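Workshop > Notebooks > Cell 2 > Handling rules

October, 4:15 pm

Went through the handling rules for the two-arm bench again before the Tandville people take over the second shift. The old sheet came from Zorkanham and was written for one arm and a fixed jig, so half of it makes no sense with the Huanca parts. Rewriting it as we go.

Settled so far:
- Holding arm closes first and stays closed. Tube arm does not move toward a socket until the hold is confirmed.
- Speed limit for the tube arm is 12 mm/s inside the last stretch before the socket. Free travel can stay as set.
- Spare tubes lie side by side on the table, never crossed.
- Cables get checked over the full reach of both arms at the start of each shift. Write it in the log even when nothing is wrong.

The tube rule needs care. A long tube sticks up well past the gripper, so the keep-out zone has to be drawn around the tube as well as the arm. The Zusov drawing only shows the arm. Fix this before the sheet goes out.

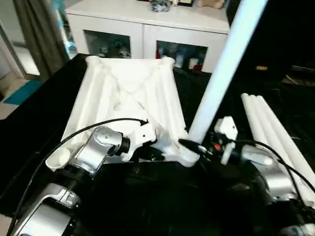
Can someone reach in to straighten a part while the arms are paused?

Only after the stop is pressed and the run light is out. A pause in the program is not a stop, and the arms can start again from a pause with no warning. After the part is straightened, go back to the beginning of the step and rerun it at low speed.

Log is at 223 entries under the old sheet. 7 of them are marked "regrip" with no cause given, which is no use to anyone. New form will have a line for cause and a line for which arm.

Gripper pads: the old sheet says change at 2000 cycles. Keeping that number until we have our own wear data on the white plastic. Look at the pads at shift change too and swap early if there is any shine on the face.

To do: redraw the keep-out zone, print the new form, send both to Tandville. Ask Zorkanham if they still want copies of our log.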